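Sat 8 May

Robotics project at Seltaso, spring term catch-up. I said I'd post more often than once a term and I haven't, so this will be long. Mute me if you came for the allotment.

For anyone new: we're an evening class, second year. Each group picks a household job and spends two terms getting a pair of arms to do it. Ours is putting pens away in a pencil case.

We chose it in January. The other options left on the board were folding a tea towel and stacking cups. Cups went straight away and I didn't fancy the towel.

The job in full: pick up the pencil case, open the zip, put the pen in, put the glue in, close the zip, put the case down. You did this before you could read. It has taken us since January to get as far as the zip.

Group is me, Callum Whiteley and Tihomir Krasniqi. Callum does most of the code. Tihomir does most of the driving, meaning he moves the arms by hand controls while the computer records what he did. I do the labelling, the notes and the table.

"The table" sounds like a joke job. I thought so too. Then we lost two evenings in March to a table that had been tidied between sessions, and now there's a sheet with a drawing on it.

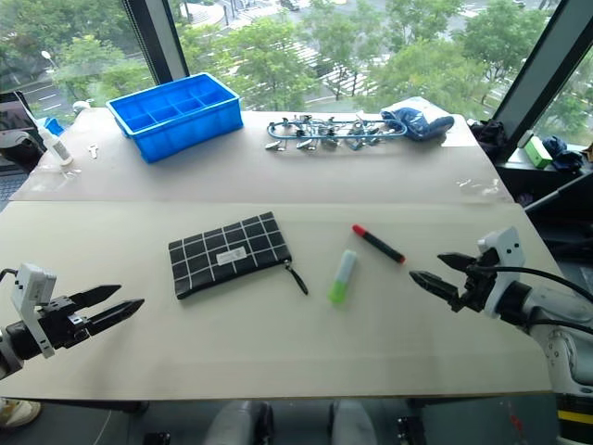

Case in the middle, marker and glue to the right of it, arms open either side. Every run starts like that, give or take. The give or take matters. If the case is always at the same angle, the model learns that one angle and nothing else.

So between runs I turn the case a bit. Left a bit, right a bit, sometimes nearly square on. I try not to have a pattern. Tihomir says I do have a pattern and that it favours clockwise.

We argued about whether to clear the back of the table. Callum wanted it bare. I wanted stuff on it, as people's tables have stuff on them. We left the stuff. The blue tray and the clip hanger have been there so long that they're on the drawing.

The hanger belongs to the laundry task, Donik group's, who have the bench on Wednesdays. Donik is what they called their project, no idea why. They are ahead of us. Their clips are easier than our zip and I have told them so.

Some notes on the zip, as two people asked last time.

A zip needs two hands. One holds the case still and one pulls. If the holding hand is too far from the zip, the cloth bunches up and the whole case comes along with the pull. If it's too near, the two grippers knock into each other.

We tried having the left arm press down on the case instead of pinching it. It worked on the old case, a stiff one. On this one, with the softer padding, it slid.

The pull strap helps a lot. Our first case had a tiny metal tab and the fingers could not get hold of it more than one time in a blue moon. The strap gives you something to aim at. Tihomir picked this case for the strap and I picked it for the grid, so we were both pleased.

Why the grid: black cloth under a bright window is hard for a camera. You get a dark blob. With white lines on it you can see which way it's turned and whether it has creased. I don't know for certain that the model uses the lines. I know that I do when I'm labelling.

Light is our other problem. The bench is against the big windows and the evenings are getting longer, so what was a steady indoor light in January is now whatever the sky is doing.

Runs from a cloudy day and runs from a bright one look like two different rooms. Callum tried evening them out in software. It helped with the main camera and did nothing much for the wrist ones.

We asked about blinds. The answer was that there's a form. I have filled in the form.

On to how much data we have. At Easter we had 90 recorded runs. I went through them all over the break and kept 29.

That upset people, me included. The rest had something wrong: case already half open at the start, a sleeve in view, a dropped pen picked up by hand and put back while it was still recording. That last one was nearly all me.

The rule now is that if a hand comes in over the table, the run stops and goes in the bin. No saving it. It's slower on the night and much quicker afterwards.

We also log the runs that fail fairly, such as the strap slipping out of the fingers and Tihomir going back for it. Those stay in. Our tutor was firm on that. The model needs to see somebody miss and try again, or it won't know what to do when it misses.

Handover practice was the next bit and it was the most fun we'd had in weeks.

The idea is that sometimes the pen is nearer the wrong arm. So one arm picks it up and gives it to the other one, in the middle, over the table. Callum said it would take an evening. It took four.
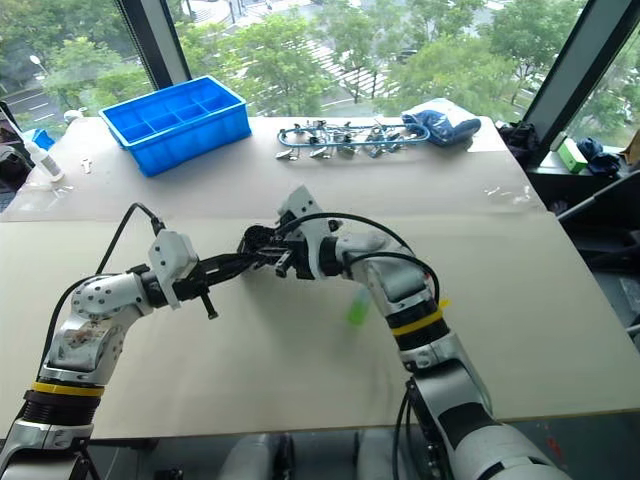

The trouble with passing things is deciding who lets go. If the giver opens first, it drops. If the taker closes and then pulls while the giver is still holding on, the motors strain and the safety stop kicks in. Then we all stand about until it resets.

What Tihomir does by hand is close the second gripper, wait, then open the first, wait, then move. The waits are about the length of a breath. When we took them out in editing to make the runs shorter, everything got worse, so we put them back.

Second trouble: when the grippers are close together they block the view from above. You see a knot of black parts and have to guess what's in there. The wrist cameras should sort that out, as they're right on top of it, but then you have the opposite problem and can see nothing else.

I label handovers from all the cameras side by side. It takes ages. Start of grip, both holding, release, clear. If I can't tell which frame the release is in, I put a question mark and Callum has a look. He usually puts a question mark too.

Someone will ask about cables, so: yes, they catch. They loop over the top of the arms, and when both arms come in high they can touch. We've set a limit on how far the wrists can turn and that has mostly cured it. Only one unplugging since Easter.

We have 6 evenings left before Trirneo, the open night where all the groups show what they've got. You get a bench, a sign and a slot. People's families come. Last year's lot made the arms wave and it went down better than anything else there.

Our slot is 40 minutes, shared with Donik group, so in practice it's half that. One clean run takes a few minutes, and I'd like to allow for at least one dreadful one.

Honest state of play, for the record.

Picking up the marker: good. It gets it nearly every time if it's lying on its own. If it's touching the glue it'll try to take both.

Picking up the glue: fair. It rolls. We talked about putting a bit of tack under it and decided that was cheating.

Holding the case: good, on a dull day.

Opening the zip: poor to fair. It finds the strap and takes hold of it. Then it pulls in the direction it thinks the zip goes, and that's right about half the time. When it's wrong it drags the case over towards the join in the table and gives up there.

Closing the zip: we don't talk about closing the zip.

I spent this week's session on the start of the hold, going through the wrist camera side by side with the notes. It's the bit where the fingers are open and coming in on the near edge of the case. If that goes well the rest has a chance.
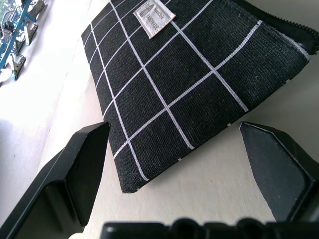
The fingers need to go one above and one below the edge of the cloth, or else pinch up a fold from the top. Tihomir does a bit of both without noticing. I asked him which he preferred and he said he'd never thought about it. Then he thought about it and couldn't do either for ten minutes.

So we've split them. Edge grips in one folder, fold grips in another. Callum is training on each one separately over the weekend and then on both together. My money's on fold grips. Callum's is on edge.

If neither is better we go back to mixed and I've wasted a week. It was a quiet week anyway.

A few answers from the replies last time, so I'm not typing them out again.

Can it do my kid's pencil case? No. It can barely do ours. A different case means a different zip, different cloth, and a good few more evenings.

Did we build the arms? No, they belong to the course. We set up the bench, do the recording and train on top of it. Slanina, the group who had the bench before us, left a very good set of notes on the grippers and I read those more than the manual.

Do you need to know how to code to join? I didn't. I can now read what Callum writes and change a number in it. There's plenty to do that isn't code, and most of it is labelling.

How much does it cost? It's on the Seltaso course page and it depends on your circumstances, so I won't guess.

Jobs for next session, mainly so I remember. Chase the blinds. New tape for the start marks. Re-record the bright day runs at the dull end of the evening. Ask Donik group if we can swap one Wednesday.

Also write the sign for the bench. Tihomir wants it to say "Putting Pens Away". Callum wants a paragraph. I've said it has to be readable from the door.

Will post the fold and edge results when Callum sends them over, probably Monday. Back to the allotment after this, the beans are up.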